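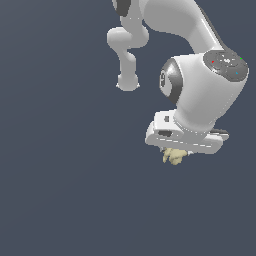 Speaker notes by Adwoa Sulemana, Records and Archives Service, Annan Regional Library
July 2021

Library > Staff Development > Talks > Keeping Local Newspapers

Opening

Good morning, and thank you to the Velesberg Historical Society for the invitation. My subject is the preservation of local newspapers printed on wood-pulp paper, and the decisions a small library must make when it holds more of them than it can treat.

(Pause for latecomers. Handouts are at the side door.)

The collection

Annan holds 716 bound volumes of regional papers. The longest run is the Velesberg weekly, which covers about 100 years with 2 gaps. The gaps were already recorded when the library received the papers, and we have not found the missing issues in any other collection.

Newsprint was made to be read once. Acid in the pulp weakens the fibers, and light and heat speed the process. The outer margins of a volume usually fail first, while the center of the page may remain sound.

The survey

In April, Mansa Kpodo and Yaw Aryee completed a condition survey of the bound volumes. They placed 214 in the lowest grade, meaning that a page cannot be turned safely without support. Those volumes have been withdrawn from general use. Readers may still consult them by appointment, with a member of staff turning the pages.

(If asked: the grading form is available on request. Do not read out the full scale.)

Boxing and storage

Every withdrawn volume is laid flat in an acid-free box. We do not remove bindings as a matter of routine – a tight binding sometimes holds a weak page together. Loose clippings are kept in separate folders, with a slip noting the page where they were found.

Copying

Microfilm remains our preservation copy. Scans are made from the film where it is clear, and from the paper where it is not. Advertisements and shipping notices are included in full, as family historians ask for them often.

Questions

Hatice Altıntaş will take questions on donations. Please refer questions on copyright to the reading room desk.

Contact: Records and Archives Service, Annan Regional Library | © Annan Regional Library | Back to top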